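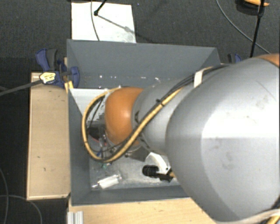
The arm over the gray pick bin, with the cable run looped around the orange wrist joint.

Fleltau sells one thing, a bin-picking package called Eveo, and Leire Collado has spent most of her working life on the part of it that customers ask about last. She is the company's applications lead. The package consists of a vision controller, a license for the grasp planner, a tool flange kit and a set of mounting drawings. The customer supplies the arm.

"People want to talk about the camera," Collado said. "I want to talk about the cable."

The dress pack, the bundle of cables and hoses that follows the arm to its tool, is the most common source of stoppages in the support log she keeps. Her team leaves a wide loop at the wrist so the last joints can turn without pulling on the connector. The loop is then checked at the limits of each joint before the planner is allowed to run. If it is too tight, the cable fails at the strain relief. If it is too large, it touches the bin wall on low picks, and the force monitor reads the contact as a collision.

Eveo handles this by treating the cable as a solid volume in the collision model. The installer enters the loop radius and the attachment points, and the planner discards any approach where that volume meets the wall. Collado concedes that the model is crude. A cable bends, and a fixed volume does not, so some reachable parts are marked unreachable.

"You lose picks in the corners," she said. "We would sooner report a part as unreachable than drag a connector across it."

The competing product most buyers compare it with is Semwal, which ships with its own arm and an internal cable route. Collado does not dispute that the internal route is cleaner. Her argument is for plants that already own a large arm and do not wish to buy a second one.

Maximiliano Rivas is in that position. He runs maintenance at Dokach, a contract sorting plant that took Eveo on trial in June and has since bought it. His feed is mixed, and the parts lie in any orientation, some of them in shiny wrap. Clear film remains the difficult case. The depth reading drops out along the highlights, and the planner sees two short objects where there is one long one.

"It will pick the wrapped ones," Rivas said. "It takes a second look first, and that costs time. We asked for a setting to limit the retries and got one in the next release."

The acceptance test at Dokach ran to 1,349 pick attempts over three shifts. Of those, 57 needed an operator. Rivas sorted the interventions by cause and sent the list to Fleltau. Wrapped parts came first, followed by thin parts lying flat against a wall. Cable contact accounted for 10, all before the loop was shortened and the model updated to match.

He has two complaints. The first concerns the bin. Eveo's drawings call for a bin fixed to the table, and the planner assumes it has not moved since calibration. Bar clamps are adequate for commissioning, in his view, but the manual should say more plainly that they are to be replaced with bolted stops before production. The second concerns the calibration routine, which has to be repeated in full after any change to the tool bracket, even when only a fitting has been swapped.

Collado accepted the first point and said the manual is being revised. On the second she was less accommodating. A partial calibration was tried and withdrawn after it allowed small offsets to build up unnoticed. "A full run is slow, but I know what I have at the end of it," she said.

The tool flange kit costs $1,695 and can be ordered without the software. It includes the bracket, cable ties, two lengths of strap and a drilling template. The ties are consumables. Rivas replaces his at every scheduled service and keeps the bundle loose enough to slide a finger under.

Asked what she would change first, Collado named the cable model. A version that bends with the joint angles is running on a bench at Fleltau, and planning time is still too long for release. Existing customers will receive it as an update under their current license. Rivas has asked to test it on his corner picks.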